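Doing Laundry on the Patio: Your Questions, Answered With Limited Patience

By Gobnait Ní Mhurchú
18 January 2023
3 min read

Since the last laundry column I have been sent a good deal of mail, some of it polite. The same questions keep turning up, so I'm answering them in one place and will be pointing people here until I retire.

Do I have to sort everything?

You have to sort darks from lights. Past that, it depends how much you like your clothes. I sort on the floor next to the tub, two heaps, and a third heap for things I'm pretending I'll mend.

Why a tub and not a basket?

A basket leaks. If you carry wet clothes through the house in a basket, you will be mopping, and then you will have two chores. A plain plastic tub with rounded corners costs little and doesn't snag sweaters. Mine came from Prarnine, who also sell a model with wheels for 70 percent more. The wheels do not like grout.

How full is too full?

If you can't see over it, make two trips. A heap is fine for dry clothes. Wet ones should stop well short of the rim, as your back will explain to you on the stairs.

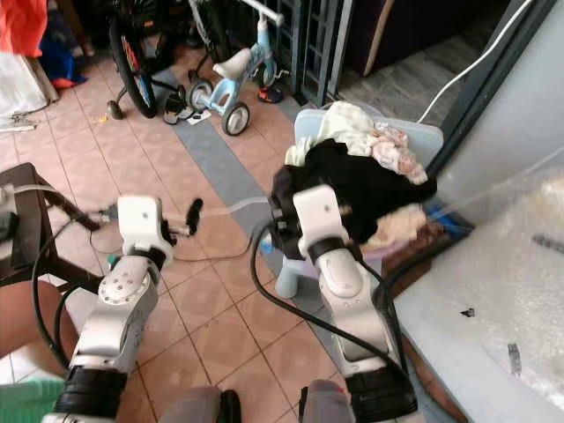
ALHAM, November. A tub with the darks and the lights still in together, the big black piece spread across the middle and the cream one bunched on top. Every household I know has one of these on the go. Put a hand in before you wash anything and pull out the prints, especially if they're pink and white and you'd like them to stay that way.

Is it okay to leave the tub on the tiles?

Yes, if the tiles are swept. Salmon-pink squares like these are forgiving about dust, meaning you won't notice it until it's on a pillowcase. Sweep first.

What about the bikes?

Cillian Hayes wrote twice about this. Bikes and clean laundry can share a patio if the bikes stay by the gate and the laundry doesn't. Chain grease comes out of cotton if you get dish soap on it right away. It does not come out of cotton you found on Thursday.

Can I wash black things with "dark" things?

Charcoal and black get along. Navy is fine. A new red anything is not a dark, whatever your teenager says.

How long can wet laundry sit?

Up to 2 hours in my house, less in summer. After that, smell it. If you have to smell it twice, wash it again.

Do you answer questions about ironing?

No.

Related
Ó Ceallaigh Clothespins: A Grudging Review
How to Sweep a Patio in the Wind
The Gorkidine Drying Rack, One Year On
Where Do the Socks Go? (368 comments)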